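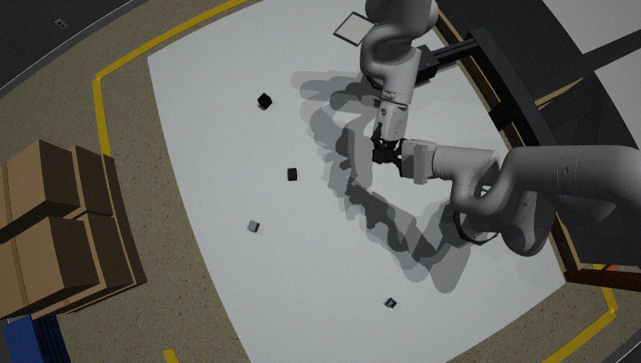

Guides > Woremo two-arm cell > Set-up > Section 4

Overview Unpacking Set-up First run Faults Spares

June, Shirley Penrose

4. Teaching the meeting point

Do this in the simulator first. Always. Real arms come later, section 5. You need Cleda open, the cell file loaded and both arms showing green in the side list.

4.1 Before you start

1. Load the cell file. Wait for the bar to finish, it sticks near the end on older laptops.
2. Check both arms have the black gripper set as the tool. If the tool box says NONE the reach will be wrong by the length of the hand.
3. Put the small cubes out on the white surface. Anywhere in reach will do. Keep them clear of the middle.
4. Save under a new name. Don't overwrite the factory file.

4.2 Bringing the arms together

1. Pick arm A. Jog it down until the fingers point at the table. Stop well above.
2. Pick arm B. Jog it in from the side, hand level.
3. Drop the speed to the lowest setting for both.
4. Bring B in till the fingers are nearly at A's. Turn the view and look again from the side - from overhead they can look crossed when there is still a gap.
5. Press Check Contact. Clear means carry on. Red means back B off and try again.
6. Press Store Point. Name it MEET.

CAUTION: Contact checking is off by default in Cleda. With it off the fingers will pass straight through each other on screen and you get no warning. Real ones won't. Turn it on under Cell > Safety before step 4.

Note: the number beside Store Point is steps used, not distance. Limit is 4,000 per file. Ours finished at 2,386 with the cube moves in, 1,598 without.

4.3 Check run

1. Send both arms home, A first.
2. Run MEET once at low speed, finger on Stop.
3. Watch the elbows as well as the hands. Most knocks are at the elbow.
4. Run it agian with the cubes moved.
5. If it stalls halfway, see Faults, "arm waits for other arm".

Note: shadows slow the picture down a lot. Turn them off under View if jogging feels jerky. Makes no differnce to the stored points.

CAUTION: Do not send MEET to the real cell until the Atel stop button has been tested, section 5.1. Both arms. Every time the cell has been moved.

Next: 5. Moving to the real cell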